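Vollberg cell 2, simulated arm station
Weekly inspection checklist, with comments
Date: 2020-02-29
Build: Skutance 329
Result: PASS with two open items

1. Load and start
Scene loads clean, no missing parts. OK
Home pose, both arms. OK
Error log read back to last restart. 19 warnings, all the same texture one we've had since December. Leave it.
Disk space on the log drive. OK but getting low, clear out old runs before next check.

2. Joints and limits
Soft limits, all joints. OK
Elbow, slow sweep both ways. OK
Wrist roll. Small jump near the end of travel. Came back twice out of three tries. OPEN, see comments.
E-stop from the console. OK
E-stop from the Mridha panel. OK, but button label is still wrong. Says "pause".

3. Gripper
Open / close at low speed. OK
Finger alignment against the saved pose. OK
Tip height over plate, checked before any descent. OK
Clearance around thin upright items. Check from the wrist view, not just the main one. Main view hides to much once the arm is down.
Grip force setting 289, matches sheet. OK 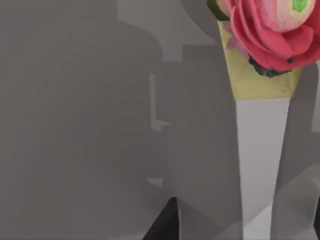
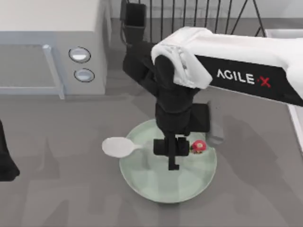 Sec. 3, gripper clearance. First: flower and white stem, close view. Second: gripper over the plate, spoon and small red-and-white item on it.

4. Objects and table
Spoon bowl sits out past the plate rim. Allowed, but keep the approach path off that side.
Plate pose saved. OK
Flower item: collision shape redone last week, stem used to be way too fat. Retest at full speed still to do. OPEN
Microwave fixed to table, no drift after reset. OK
Wire rack at back, no contact during sweep. OK

5. Cameras and logging
Wrist view live. OK
Main view live. OK
Frame drop under load. None seen on a short run, do a long one next time.
Run counter at 1082 when I shut down. Write yours down too pls, last sheet had it blank.
Logs copied to the Stasent share. OK, slow as usual.

Comments
Wrist roll jump: looks like the gain table, not the model. Old table loads if you start the cell from the shortcut, so start from the menu untill it's fixed. Don't edit gains by hand. If the jump shows up from a menu start as well, stop and file it with the log attached.

Flower: half speed only for now. Anybody running it faster, mark the run as test so it stays out of the good set.

Reset order matters. Arms home first, then objects. Other way round and the plate gets knocked on the way up, then you have to reload the whole thing.

Skipped this time: thermal page (doesn't apply to sim), second arm grip test. Second arm goes first next check.

Open items carried over: wrist roll, flower retest.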